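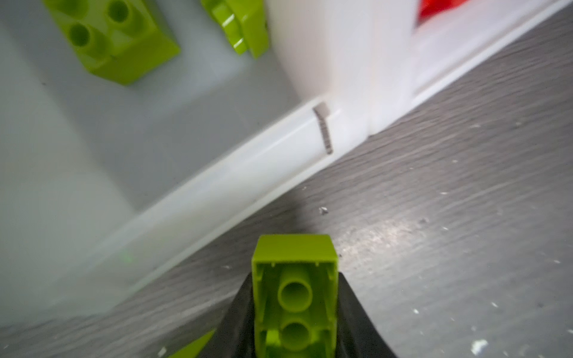
Vlasta Kovačević wants it on record that she put a whole crate of secondhand bricks through the dishwasher on the pots-and-pans setting and got back a very clean crate of slightly different bricks. So we start with water temperature.

How to Clean a Box of Secondhand Toys

You bought the box at a yard sale. It was cheap, it was heavy, and the seller helped you carry it to the car with suspicious energy. Now it has to be made fit for a child, or at least for the child's grandmother to see.

Set aside an afternoon. Sunday is good, provided you had no hopes for it.

What you need

A dishpan or a bathtub. Mild dish soap. An old toothbrush, and some way of marking it so that it never returns to the bathroom cup. A mesh laundry bag with a zipper that works. Two old towels. White vinegar. A cookie sheet for the things you can't identify.

1. Tip it all out on a sheet

Use a bedsheet, on the floor, and shake it off outdoors when you're done. Pull out anything that is food, used to be food, or has a battery in it. Open every battery door. If you find white or green crust, put on gloves, take the batteries out, and dab the contacts with a cotton swab dipped in vinegar. Some toys come back to life after this. Consider whether you want the singing ones to.

2. Sort by what can stand a bath

Solid plastic goes in the wash pile. Wood, cardboard, anything with a speaker, and anything with glued-on hair goes in the other one. Bath toys with a hole in the bottom should be squeezed over the sink. If black flakes come out, throw the toy away and don't discuss it at dinner.

3. Wash the plastic

Warm water, comfortable to your hands, and a squirt of soap. If you have a thermometer, stay at 100 degrees Fahrenheit or a touch under. Swish, leave it for the length of a cup of coffee, swish again. Building bricks keep their dirt on the hollow side, down between the tubes and the outer wall, so that is where the toothbrush earns its keep. Small pieces can go in the mesh bag and be dunked like a tea bag.

Pull stuck bricks apart before they go in. Use your fingernails or the edge of an old plastic card. Your teeth cost more than the bricks did.

4. Rinse, then rinse again

Soap left in the corners dries to a film, and the film picks up dust. Two rinses in clean water will do it. For a box that smells of somebody's basement, add a cup of vinegar to the first one.

We use cookies to remember your settings and to see which pages are read. By continuing to browse you accept this. Manage preferences.
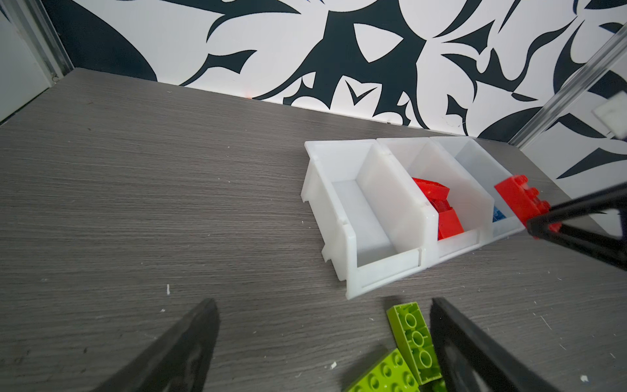

The Siltham Home Sheet, No. 80, page 2

5. Dry them properly

Roll the washed pieces in a towel, shake, and spread them in a single layer on the second towel. Hollow things dry best on their sides. Turn them before bed and again in the morning. A fan helps. A hair dryer on hot does to plastic more or less what Vlasta's dishwasher did — slower, and with you standing there watching.

6. Wipe the wood

Damp cloth, a drop of soap, then a dry cloth right behind it. Never soak wooden blocks. They swell, the paint lifts, and the farm animals get a haunted look. Fine sandpaper, 200 grit or so, takes care of splinters.

7. Deal with the soft ones

Check the tag. If it survives the washer, use the laundry bag and a cool cycle. If the tag has been loved off, sponge the outside and air it on a line. Koen Jacobs hangs his by the ears. We prefer the feet, having met the neighbors.

8. Put back less than you took out

Jigsaws with no lid, cars with no wheels, and the single plastic shoe can all go. Keep a jar for parts that might belong to something. Check the jar in March, find that they don't, and empty it.

Store everything in a bin with a loose lid for the first week in case there's damp left in the corners. After that, snap it shut and label it. Masking tape peels off cleaner than the fancy labels do.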